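Give the Students a Harder Bag

I went to the Saarinen building on 27th January to watch the open day of the Joltuto project, and I came home less impressed than most of the people I stood next to. I've been trying since then to work out whether that is the students' fault. I don't think it is, mostly.

Joltuto is the parcel-handling project run by the robotics club at Rurlow. The team has been at it since November. The goal, as printed on the handout, is a two-handed robot that can stand at a packing bench, take a parcel and move it along to the conveyor. The spring entry for the Lirkix student competition will be built on it. There is real work in this, and I want to say so before I complain. Soft mailer bags are a miserable thing to hand to a machine. They have no fixed shape, they fold over the label, and they bunch up in the fingers. A student who has spent weeks on a plastic bag has learned more than one who spent the same weeks on wooden cubes.

My trouble is with how we talk about the result, and with what we count.

The handout said the robot had completed 177 transfers. I asked what a transfer was. It is one parcel, picked up and put down again, with no limit on how many tries it took to get a grip. I asked how many different parcels had been used. The answer was six. So the robot has met the same six bags over and over, on the same bench, under the same lights, and a student put each one back where it started. Anyone would get good at that. I have a nephew who can beat one particular video game with his eyes closed and can't find his shoes.

I know the reply, and I've heard it from people I respect. It's a student project. You have to start somewhere. You hold the conditions still so that you can see what changed. All fair, and in a lab notebook I'd have nothing to say about it. But the open day wasn't a lab notebook. Parents were told that this is what warehouses will look like soon. Two high school seniors in front of me were told that jobs on the sorting floor were "basically solved." I worked on a sorting floor for two summers. We got bags with tape over the label, bags inside other bags, a box that leaked. People who do that work don't get to pick their six.

Then there is the question of the hands. Visitors love a hand with fingers, and so do judges. The Lirkix scoring sheet gives 28 points for what it calls dexterity, and most of the teams seem to read that as an order to build something that looks like ours. A suction cup would deal with a good share of flat parcels for less money and less heartache. Maybe not the bulging ones, I'll grant that. A student I spoke to said the team had talked about suction early on and dropped it, as it "wouldn't show well." That's an honest answer, and it ought to bother the faculty more than it does. If the contest pays for looks, students will learn to build for looks.

I'm also not sure what the five-person team is being graded on. The club project counts as course credit for some of them, and the rubric I was shown has a line for the final demonstration and none for a failure log. I would flip that. Make them write down every dropped bag, what it was, how it was lying, which finger slipped. Make that the thing they hand in. A demonstration can go well by luck, and a log of failures is a lot harder to fake.

And let somebody else bring the parcels. On judging day, have each visitor carry one in from home, whatever is sitting by the front door. Let the team see them for the first time when the clock starts. I expect the success rate would fall through the floor – and I expect the students would learn more in that hour than they did all winter. They might even enjoy it. The ones I talked to were sharper than the sales pitch they had been handed, and a couple of them looked uneasy while it was being read out.

I'm told the club wants money for a second robot. I'd say wait. Spend a little of it on a big pile of ugly mail, and ask again when the first one has been through it.
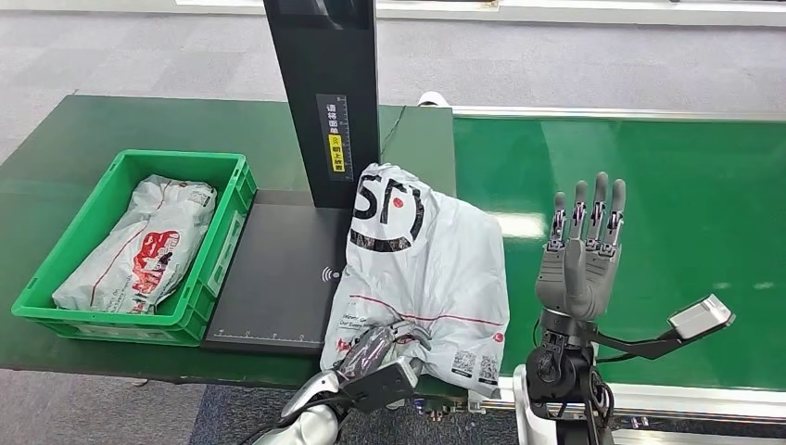
Issue 28, page 6

Parcel handling at the bench: one hand has hold of a courier bag near the conveyor, and a second mailer is in the green bin. Letters in reply to this essay may be left at the front desk of the Saarinen building.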